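Folding examples at Plustgate: your questions, our doubts

What are you collecting?
Examples of two robot arms folding clothes, to train a learning system called Orkine. Each example is one garment handled from start to finish, with the arm movements and the camera views saved side by side. The target is 500. Whether 500 is enough, we can't say, and we'd be wary of anyone who could.

Why clothes?
Cloth is awkward. It bunches, twists and hides its own edges, and thin stretchy knits are the worst of the lot. A system that copes with a tea towel may be hopeless with these. 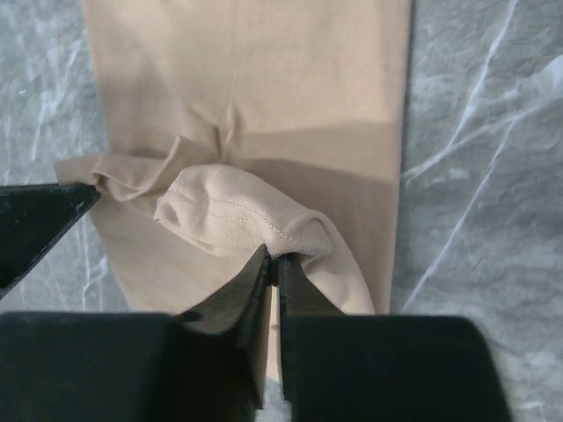 Wrist view: gripper fingers on thin beige knit fabric.

Does every example get kept?
No. Of the first 60 we kept 40. Drops are fine if the garment is picked up again. Long dithering is not, as the system will happily learn to dither.

Couldn't you just use the fixed camera?
We tried it for a short batch in August and didn't think much of the results. From further off you get both arms and the whole table, but a small seam or pucker is easily lost.

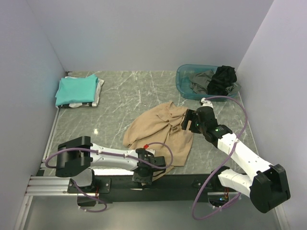 How do you decide that a fold is good enough?
Each example is scored by 3 people who don't see one another's marks. They disagree more than we'd like, mostly over sleeves.

Has Orkine learned to fold?
It has learned to fold things that look a lot like the things in the examples. The Murkham group has made larger claims for its own system, Yurt. We'd like to see it tried on a garment it has never met, with the failures left in.

Do you tidy the table between examples?
Only partly. If every table looks the same, the system may lean on that, and then a basin moved a short way could throw it.
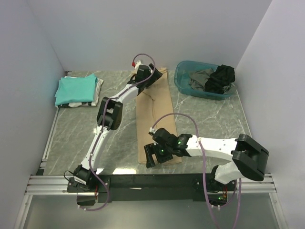 Both arms over the tan fabric, folded lengthwise.

Can we have the examples?
Not yet. The scores need checking first, and we don't want half of them quoted as a result.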